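Bench notebook, July, started after lunch

Plornis paste, lot 3269. Second go.

Picking up from the last entry, where I said I would stop being rude about this stuff until I had tried it properly. The claim on the tub is that it "releases cleanly with water at any age." Any age. The product has been sold for two years. I would like to know who glued a book down with it in their grandmother's time and then went back with a damp sponge.

Olaia likes it. She has used it on the spine linings for the Pernard ledgers and says it spreads well, doesn't grab too early and smells of nothing. I agree on all of that. It does spread well. So does mayonnaise.

What I want to know is narrower. If I line a spine with it, and somebody after me wants the lining off, does it come off with the spine folds still in one piece? Wheat starch paste does that, if it was cooked right and put on thin. Ours is boring and takes up half a morning and I have to keep washing the sieve. I would be very happy to be wrong and never wash the sieve again.

Set up strips of the old rag paper from the scrap drawer, the gray blotter-ish stuff Csenge wanted to throw out. Medium kozo on top. One group with our own paste, one with Plornis straight from the tub, one with Plornis let down with water the way the leaflet says, and one with the Rey methyl cellulose as a sort of control, though it isn't really a fair control for anything. Pressed between felts under the big weights, then out flat to air.

Leaflet says to add water "to taste." I'm not making that up. I weighed mine: one tub is 1000 g by the label, and I worked it out as a proportion from there and wrote the proportion on the lid in pencil so that at least we can repeat it. If anyone washes that lid I will be upset.

Room was at 69 percent RH when I wrote the labels, by the dial on the wall. I don't trust the dial. It has read high ever since the window got painted shut, and the little card in the drawer disagreed with it last time I looked. But it was damp, you could feel it in the blotters, so put the drying times down as slow and don't quote them to anybody.

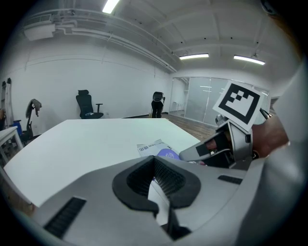

Big white table, July.

Notes on the first peel. I did these by hand with the bone folder and the thin spatula, damp cotton laid over the kozo and left until the kozo went dark.

Our paste: swelled, went slippery, kozo lifted in one sheet. A bit of residue on the rag paper that rolled off under a fingertip. No surprises. This is what it has always done.

Plornis, full strength: kozo lifted, yes. Cleanly, no. It left a thin skin that stayed put when wetted again, and when I pushed at it the top fibers of the rag paper came with it. Olaia looked over my shoulder and said I was pushing too hard. Maybe. I did the next strip with her watching and then she did one herself. Hers was better than mine and still had the skin on it. She says a poultice would take it off. Probably, but the tub doesn't say "releases cleanly with a poultice and an afternoon."

Plornis, thinned: better. Much less skin. The trouble is that thinned down like that it barely held in the first place, and one corner was up before I got the cotton anywhere near it. I could thin our own paste until it held nothing and then boast about how reversible it was.

Rey: came off if you frowned at it. As expected. Wouldn't line a spine with it.

So far I can't see what we're paying for, apart from not cooking.

Things that could make all of the above worthless, so I don't get too pleased with myself:

The strips are fresh. Everything comes off when it's fresh. If I want to say anything about age I need to leave a batch alone for a good long while, and I know what happens to batches in this room that get left alone. Somebody makes a shopping list on them.

The rag paper may have old size in it. It drank unevenly, and some strips had a tide line that had nothing to do with me. Should have washed it first. Didn't.

I knew which strip was which. Csenge pointed this out, fairly, and offered to relabel the next lot behind my back and keep the key in her apron. Accepted. She has also asked for the peel to be done by someone who didn't write the word "mayonnaise" in the notebook.

Phoned Brovar, who supply it, to ask what the "any age" line is based on. The man was pleasant. He said it had been aged in an oven. I asked what temperature and how long and at what humidity, and he said he would find out. I asked what paper. He said "normal paper." I've asked for it in writing. I don't think they're lying, I think someone in an office liked the sentence.

He also told me that lots of binders had switched and were very happy. I am sure they are. I was very happy with the PVA in my first year, and other people are still scraping that off.

For the Pernard job: Olaia has already done some of the linings with Plornis and I'm not going to make her take them down on the strength of one muddled afternoon. Taking them down would be worse for the folds than leaving them, particularly if I'm right about the skin. The rest get our paste. The treatment record should say which volumes had which, by name and lot number, on the sheet itself, and please not on a sticky note.

To do:
- wash a fresh stack of the rag paper, dry, cut
- Csenge to label, me to paste up, Olaia to peel
- one batch into a box and OUT of this room, with a note on the lid saying what it is
- try a starch and Rey mix, since half the people who swear by Plornis seem to be comparing it with that
- second hygrometer, or at least calibrate the one we've got
- chase Brovar for the oven figures

Later, before going home. Put a drop of the dried Plornis skin in a dish of cold water to see what it would do by itself. It's still sitting there, perfectly clear, the same shape it went in. Leaving it overnight with the lid on. Do not tidy.

3 comments

Last updated: July
Contact the bindery | © The bindery workshop notebook | Back to top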